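Bench Notes: Can It Clear a Table Yet?

Readers of the Trendberg newsletter ask this every spring, usually in the context of whether a general-purpose hand could take over packing benches or kitchen cleanup. The short answer for June is partly. Rigid objects with some height are close to routine. Thin and soft items remain the problem.

Our current reference task is the Medis set, 13 household and light shop-floor chores scored pass or fail with a limit of 60 seconds per attempt. The Juvolik controller now completes nine of them at a rate we would consider usable. The four that remain all involve flat or limp material: cards, single sheets, dishcloths and plastic film. A flat card gives the fingers no side wall to close on. A person slides it to the table edge or lifts a corner with a fingernail. A jointed hand can copy either method, but both depend on contact force, and small errors there push the card away or pin it down. 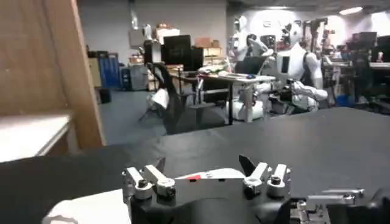 Wrist view of a jointed hand over a black tabletop, with a flat white card or strip of paper between the finger clusters.

Viewing angle adds a second difficulty. A wrist camera sits close to the work, but the fingers take up much of its view, and a thin part can disappear behind a fingertip at the moment of contact. Adding an overhead camera helps with locating the part. It does little for the last stage of the grasp, where tactile sensing matters more — and tactile pads are still the component that wears out first in our tests.

For shops considering a trial, the Shehata line is a reasonable model. Boxes, bottles and cups go to the machine. Labels, inserts and wiping down stay with the operator. Cycle times are slower than manual work, so the case rests on unattended hours.

Full score sheets for the Medis set are available from the Trendberg office on request.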